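Saimi Partanen wants you to empty the drawer first

Saimi Partanen has been paid to go into other people's kitchens for six years, and she still won't call herself an organizer. On her invoices it says "household work." When I asked what she would put on a business card, she said she had got this far without one and poured the coffee.

I should admit where I stood before we met. I have bought the bins. I have bought the labels, the spinning rack for spices and a set of bamboo dividers that fit no drawer in my apartment. I have read the books in which a closet changes a marriage. So when a neighbor in Holdale told me that Partanen had talked her out of buying anything at all, and charged her for it, I wanted to hear how that worked. I also wanted to know whether it had lasted.

"It lasted in the drawers," Partanen says. "On the counter, no. I was there in January and the counter was the same as before. She has two teenagers. I never promised her a counter."

Her method, if she will let me use the word, takes an afternoon. She picks the worst cupboard in the kitchen and has the owner take every single thing out of it and put it on a table. The owner does the carrying. Then they match. Pots go with lids, boxes go with lids, jars go with lids. Whatever has no partner stays on the table until the end of the day, where everybody in the house has to walk past it.

I asked if this wasn't a little theatrical. She thought about it for longer than I expected.

"Yes, a bit. But if I put the odd ones in a bag, the bag goes in the hall closet. I have found those bags. I found one that had moved house with the family."

Her strongest opinions are about food containers, and she is suspicious of the people who sell them. One client in Nidmont had bought a 48-piece set, which sounds like a lot until you learn that the lids are counted as pieces. A year later she could put together six boxes that closed. Partanen doesn't think the woman was careless. She thinks the set was badly planned, with too many sizes that almost match, and that a family of four was never going to use it the way the box suggested.

"They sell you the number," she says. "Who needs 48 of anything in a kitchen? You cook one dinner." 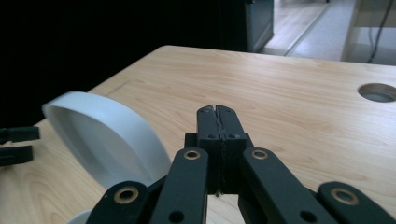

Lids are where most people give up, in her experience, and she is patient about it in a way she isn't about spice racks. Her rule is that a lid gets one try. If it doesn't fit the first container you honestly believe it belongs to, it goes back on the table and you pick up the next one. The trouble comes with pieces like the round white one here, tilted up on its edge on the wood, which might be a lid and might just as well be a shallow dish. "People argue about those," Partanen says. "The husband says lid, the wife says saucer for the plant. Fine. Then it is a saucer, but then put it under the plant today." I pointed out that a person could get rid of nothing at all this way, simply by giving everything a new job. She agreed that some do.

This is the part of her work I found hardest to accept. For a person who is paid to reduce the contents of a cupboard, she is strangely relaxed about whether anything leaves it. She told me about a job at a house on Keskinen Road where, after five hours, one cracked pitcher went in the trash and everything else went back. She sent a bill. The client paid it and asked her to come again for the linen closet.

"She knew what she had after that," Partanen says. "Before, she was buying a new box every time she made soup."

Did she stop buying them?

"I didn't ask. I hope so."

I had hoped for a firmer answer. The tidying business is full of firm answers, and most of them come with a price tag. Kandedeo, the home store out by the highway, runs a kitchen workshop that costs 36 dollars and ends, according to two people I know who went, in the container aisle. Partanen went once, out of curiosity. She says the instructor was pleasant and the coffee was good. She came home with nothing and was, she believes, the only one who did.

Her own prices are not low. A full kitchen, every cupboard and drawer plus the pantry, is 900 dollars and takes her three days. I told her that for that money a person could replace every plastic box in the house several times over and never match a lid again.

"Sure," she says. "And where would they put them?"

We went through one of her own drawers before I left. I had asked to see it, expecting a showroom, and it was a drawer. The boxes were stacked by shape, the lids stood on edge along one side, and at the back was a tangle of rubber bands, a corkscrew and a birthday candle. One lid belonged to nothing. She turned it over a couple of times and tried it on a bowl, where it slid around.

"My sister's," she said. "She has the box."

I asked how long it had been there. Two years, maybe three. She put it back, standing up with the others, and shut the drawer.

I have since emptied my own worst cupboard onto the table, as instructed. The matching took most of an evening. I ended up with a small pile of strays and a large roasting pan I had forgotten owning, and I felt fairly good about it – for the price of an interview. The strays are still on the table. I walk past them several times a day, and so far it has had no effect on me.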